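I got Lacey Bunting on the phone a little after lunch, and she was already laughing about cables. She looks after the two-arm cell at Plorkutel, and cables are most of her job. "People ask me about the motors," she told me. "The motors are fine! It's the wire going around the elbow that'll ruin your afternoon."

So what does looking after it mean? Every 300 cycles she stops both arms, checks the finger screws and runs her thumb down each cable (she swears she can feel a bad one). Then she homes the left arm, then the right – always in that order, a habit left over from her years at Vengate.

The worst repair so far was a wrist joint in January. It took nearly 12 hours, and she'd promised her boss two. "I put the old cable back in by mistake," she said. "Twice. So now I cut the old ones in half first."
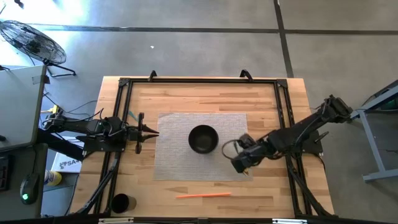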